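## 4. Registering finds from a test trench

Use this section once a trench has been opened in Mumix and the grid has been locked. The examples come from the Festitz project, trench 6, where the register held 2,019 entries at the end of the season.

1. Open the trench and select **Finds > New batch**.
2. Enter the context number from the bag label. Do not type the trench number in front of it. Mumix adds it.
3. Choose the material class: pottery, worked stone, bone, metal, slag or other.
4. Weigh the sherds by context and enter the total in grams. Record rims, bases and handles on separate lines.
5. Enter the find spot. For sieved material, tick **Sieve** and leave the coordinates blank.
6. Press **Save batch**. The batch number appears at the top right. Write it on the bag and on the inner tag.

**Note:** A batch can hold up to 21 lines. If you need more, close it and open a second one under the same context.

**Caution:** Changing a context number after saving moves every line in the batch. Check the section drawing first.

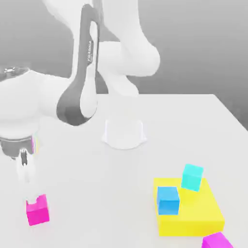

Trefor Ifans wrote after the Wynne season that step 4 had cost his team two days, as they had weighed the pottery before it was fully dry and had to do context 729 again. He asked for the drying check to come before the weighing, and it is now in 4.1.

### 4.1 Before weighing

1. Lay washed sherds on mesh trays, one context per tray, with the label clipped to the rim.
2. Keep the trays out of direct sun.
3. Break surfaces dry last. Touch several of them before you move the tray to the scale.
4. Zero the scale with the empty weighing dish on it.

Do not wash sherds that carry residue or paint. Bag them dry, mark the line **Unwashed** and pass them to the finds supervisor.

### 4.2 Importing older registers

Registers kept in Enus can be brought in with **File > Import**. Dates and material classes carry over. Free-text remarks go into the **Notes** field and are cut at the first line break, so keep the old file until they have been checked.

For samples taken from hearths and pits, go to section 5.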